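Home Shows Guides Bands Contact

How to book your first club tour

Booking a run of small venues takes a few months of email and a spreadsheet. The steps below are the ones we used for Rudari's last tour, and they work for most loud bands without an agent.

Step 1. Pick your dates and route

Start with five shows. Look for towns no more than 200 miles apart, and put the city where you draw best at the end. For a July run, start writing to venues in the winter. Hold two possible dates for every town until the first contract is signed.

Step 2. Size the rooms

Ask other bands at your level what they sold, then pick rooms you can half fill. A 200-capacity club with a decent PA is a better night than a 1,000-capacity hall with the curtain pulled across. If a bigger band offers you an opening slot in a 2,000-capacity room, move your own date to fit it.
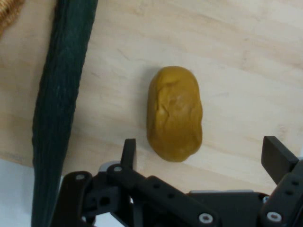

Yellow-ochre modeling clay on a wooden tabletop.

Step 3. Write to the promoter

Keep it to one screen. Put the band name, the date and the town in the subject line. In the body, give two links to live recordings, your last ticket count in that area and the local support you have in mind. Seon-mi Ryu books our shows and sends one follow-up after a week. If there is still no answer, she tries the next room on the list.

Step 4. Agree on the deal

Most small rooms offer a guarantee, a door split, or the larger of the two. Get these in writing:

- load-in, soundcheck and set times
- who pays the sound engineer
- the venue's cut of merch sales
- food or a buyout for the band and crew

Braveo took 20 minutes of our set at one show when we had nothing on paper about changeovers. Send your stage plot and input list with the signed deal.
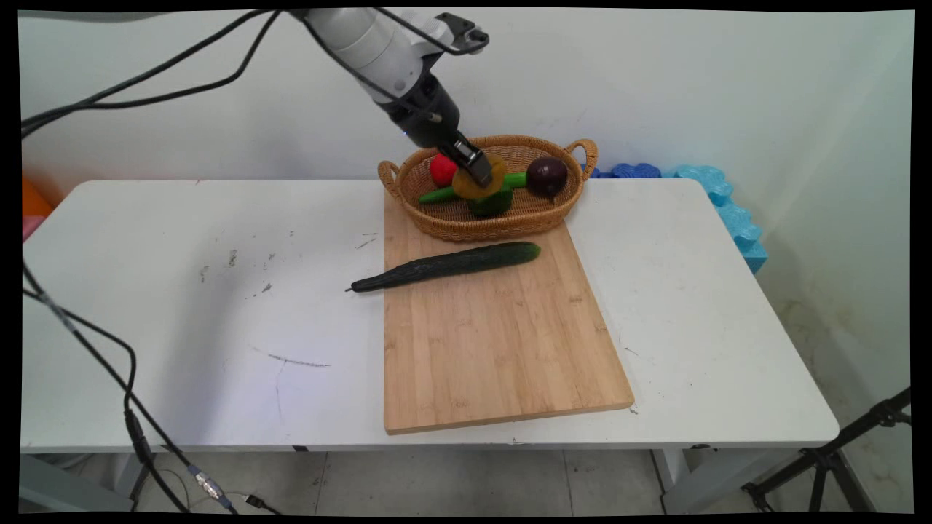
Step 5. Advance the show

Call or email each venue a week out. Confirm parking, the backline you are sharing and the name of the person who will settle up at the end of the night. Jae-hoon Kang, our drummer, keeps all of it on a single sheet per show, with a printed copy in the van. Bring a float for the merch table and your own power strips.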